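Filed under: Small Office & Home Working > Backups and Storage

Moving the parish newsletter archive off an old desktop

pollstead_print
We have 18 years of newsletters, accounts and photos on a desktop that takes an age to start. The new editor wants everything on a shared online folder and the old machine gone by July. I would sooner keep a copy on a disk in a drawer as well. Is that daft? There are 36 folders at the top level and no two of us name files the same way.

kalevi_ahonen
Not daft. Keep two copies in two different buildings and one of them can be online. Do the copying before you do any tidying. People start renaming things on the only copy and then lose a year of minutes.

Nollar
I disagree about tidying later. Later never comes. We moved 800 files at our allotment society without sorting them and they are still in a folder called New Folder. Sort first, throw out the duplicates, then copy what is left.

kalevi_ahonen
Sort the copy then. The original stays as it is until someone has opened a few files on the new one and checked they work. It costs you one evening.

pollstead_print
The evening is fine. My worry is the machine. It froze twice last week while I was copying photos. If it stops starting altogether, is the lot gone?

Tarawneh
Not usually. If the computer fails but the hard drive is sound, the drive can come out and be read on another computer with a cheap USB adapter. A full-size desktop drive needs an adapter with its own power plug, so check before you buy. Turn it off at the wall first and leave the power supply alone. 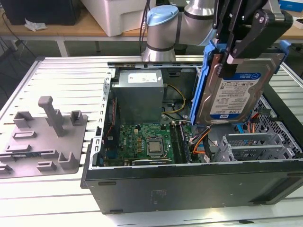
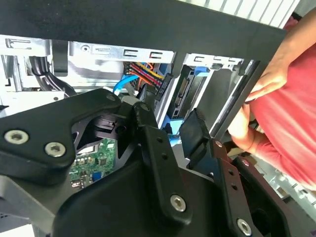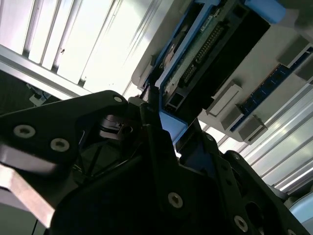 Re: Moving the parish newsletter archive off an old desktop

pollstead_print
Thanks. I'd assumed the files were somehow part of the whole computer. I have ordered an adapter with a plug.

Fledirura
Before you take anything apart, freezing during a copy can be the drive itself starting to go. If it is clicking or getting slower, stop using it. Copy the things you can't replace first, so the accounts and the photos, and leave the newsletters till last. You probably have printed ones.

Nollar
Printed ones are no use for searching. I would do the newsletters first. They are small and will be done in minutes, and that's most of the archive safe. Photos take hours.

Fledirura
Fair point on size. I still wouldn't put them ahead of the accounts.

santeri_j
What about the names? We had the same trouble with choir music. What worked for us was year first, then month, then a short title, all in figures, so 2014-07 and so on. They line up by themselves. Write the rule on one side of paper and give it to everyone who has the password.

kalevi_ahonen
Agree with Santeri on year first. I would leave the old names on anything already finished, though. Use the new rule from now on.

Nollar
And then you have two systems for ever.

kalevi_ahonen
You have two systems and all your files. I can live with that.

pollstead_print
Update. Accounts went across first, then newsletters, then photos, and it only froze once – on a folder of summer fete pictures. I have left that folder for the adapter. The new editor has the online copy and I have the disk. We have not agreed on names. She wants the month written out in full.

santeri_j
Then April will come before January every year. Show her that on the screen and see what she says.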